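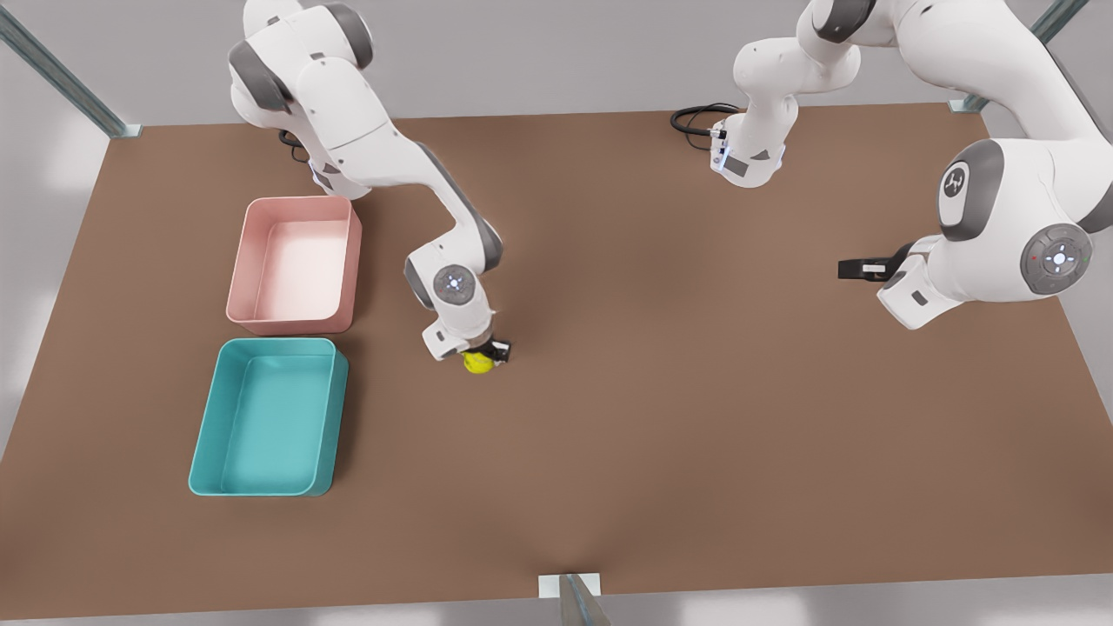 Slide 1: two bins, one yellow ball.

OK, hi everybody, I'm Diễm Lò, and I'm going to talk about naming things – products, mostly, and how we made such a mess of it at Bellow.

(Pause. Let latecomers sit.)

So in March we had 441 candidate names for one little budgeting app. 441! I read them all out loud in my kitchen. Roughly 214 sounded like cough medicine.

Tell the Pestik story here. We loved Pestik. Then my aunt asked if it killed ants, and that was the end of Pestik.

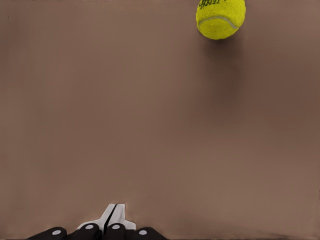
Next thing we did was get strangers to spell each name after hearing it once over the phone. Cirkau got 17 different spellings, which hurt, because I'd already bought the domain (don't do that!).

Ask the room: hands up if you've ever renamed something after launch?

Then on to the 3 names that survived, and why Leinonen – my boss's pick – was hard to argue with. Drink water before this part, it's long.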